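生活技術演習Ⅱ 第3回配付資料
積む・分ける・収める ― フォームブロックと収納容器を用いた整理の基礎 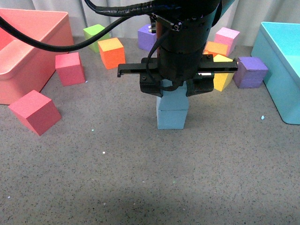

1. 本回の位置づけ
本演習では、前回までに棚と引き出しを対象として、物の寸法と収納場所の寸法との関係を扱った。本回は対象を単純な形の物に限定し、積み重ね、色による分類、容器への収納という一連の作業を取り上げる。使用する物は、発泡素材のブロックと、上部の開いた樹脂製の箱である。以下、前者を「ブロック」、後者を「容器」と呼ぶ。
なお、7月に配付した予備資料では「積み木」の語を用いていたが、木製品との混同を避けるため、本資料から表記を改めた。

2. 用語
(1) 段積み
同形の物を上下に重ねて置くことをいう。水色の立方体を二つ重ねた状態は、その最小の例である。上下の境目が水平な細い線として見えるかどうかは、接地の状態を確認する際の手がかりとなる。
(2) 仮置き
収納先を決める前に、物を床面または作業台の上に一時的に置くことをいう。直方体を立てて置くか、寝かせて置くかによって占有面積が変わるため、記録には必ず置き方を併記すること。
(3) 縁
容器上端の厚みのある部分をいう。内側に段が設けられている容器では、縁から段までの深さと、縁から底までの深さを区別して測定する。

3. 段積みの手順
下段のブロックを先に置き、作業者から見て正面となる面を定める。次に上段のブロックを両側面から保持し、下段の真上まで移動させた後、垂直に下ろす。斜めに下ろすと下段の角に当たり、下段の位置がずれることがある。
保持する位置は、上段の上半分を原則とする。下端に近い部分を保持した場合、設置の際に指先が下段との間に入り、面どうしの密着を妨げる。
発泡素材は軽量であり、表面にわずかな凹凸がある。強く挟む必要はないが、保持を解くときに片側だけを先に離すと、上段が引かれて回転することがある。左右を同時に開くこと。
傾いて置かれたブロックを段積みに用いる場合は、あらかじめ向きを揃えておく。段の上で向きを修正する方法は、本演習では採用しない。

4. 色による分類
分類の基準は、作業を始める前に文章で定める。水色と赤系の区別は容易であるが、赤系の中には桃色に近いもの、珊瑚色のものがあり、照明の当たる面と影になる面とでは同じ物でも濃さが異なって見える。したがって、判定は最も明るい面で行うものとする。
容器の色と内容物の色が近い場合、内壁の影の部分で内容物の輪郭を見落とすことがある。サーモン色の容器に赤系のブロックを収める際は、上からのぞき込み、底面まで確認すること。

5. 収納
容器に収める順序は、大きい物を先、小さい物を後とする。投げ入れは行わない。縁を越える高さまで物を持ち上げ、容器の内側で下ろす。内側の段に物が載ったまま残ると、見かけ上は収納が完了していても、次に容器を重ねる際の支障となる。

6. 課題
・段積みを3回行い、各回について、上下の面のずれを定規で測定し、記録票Aに記入する。
・色の分類基準を一文で記述する。「赤っぽいもの」等の曖昧な表現は不可とする。
・仮置きの状態から収納完了までの動線を平面図に示す。物の移動は実線、作業者の移動は破線とする。
記録票Aは9月1日(火)までに提出すること。平面図は次回の演習時に回収する。

7. 備考
容器の比較に関する参考資料は、共用棚の「Rocha」の綴りに収めてある。閲覧後は元の位置に戻すこと。教材の貸出しを希望する者は、管理番号694を申請書に記入のうえ、演習準備室の窓口に提出すること。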